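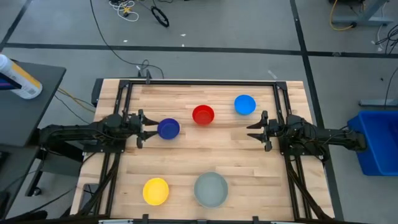 Flitevano Astronomical Society has asked the makers of the Clilteo aurora alert app to publish the records behind their claim that it "tells you when to look up". The society compared a season of the app's alerts with what its own members saw from the ground, and it does not think the claim stands. Of 261 alerts received for our area, only seven matched a night on which any member reported an aurora. Guessing can look like skill if the guesser is allowed enough turns. Take the five round containers on the wooden table, drop a coin into one of them, and ask a friend in the next room to name the right one. Let the friend have five goes and the coin will be found every time, which says nothing about the friend's powers. An app that sends alerts night after night will catch a real display sooner or later too.

The comparison is set out in a short report released on 14 Oct 2024. It draws on 400 observing logs kept by members on the Priedītis form, a single sheet asking for the start and finish of each watch, the amount of cloud, the faintest star seen and anything unusual to the north. Logs with no finishing time were left out, as were those written up the next morning. Alerts sent during full cloud were counted separately and do not appear in the total.

Zustunix, the company that sells Clilteo, told the society that its alerts show "potential for aurora" and are not a promise of a visible display. We accept that no forecast can be a promise. We are less sure that people paying a monthly fee have understood how much work the word "potential" is doing. The advertising shows green curtains of light over a country lane. The small print, when we found it, was under a heading about refunds.

"I got up for it in January, more nights than I care to say, and mostly I saw the neighbour's security light," said Zachary Lapointe, who put the report together. "I'm not against apps. I'd just like to see the nights they got wrong listed next to the nights they got right. If the figures are good, why not show them?"

The society does not claim its own study is the last word. Members watch from gardens and lay-bys with a good deal of street lighting, and a faint glow low in the north could well have been missed. A camera will also pick up colour that the eye does not. Allowing for both, we still find it hard to see how seven could grow into a number that would justify the slogan.

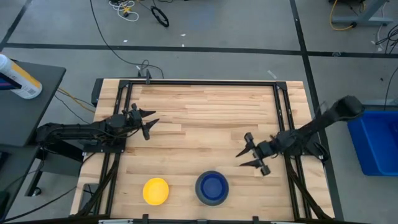
We have put three questions to Zustunix. What level of activity sets off an alert? Has that level been changed since the app went on sale? And were the glowing comments on the Clilteo website chosen from all those sent in, or only from users who had seen something? A reply to the first has been received, and it says that the method is commercially sensitive. The other two remain unanswered.

Until there is more to go on, the society's advice to beginners is dull and free. Find a dark spot with a clear view north, give your eyes time to adjust, and check the cloud before setting out. Free measurements of magnetic activity are easy to find online, and they come with their past readings attached.

The report has gone to all 200 members and printed copies will be on the table at the next public meeting. Anyone who kept dated notes of Clilteo alerts is invited to send them in, including those who think the app served them well. Zustunix has been offered space for a full reply in the society's newsletter.

Press enquiries: Zachary Lapointe, Flitevano Astronomical Society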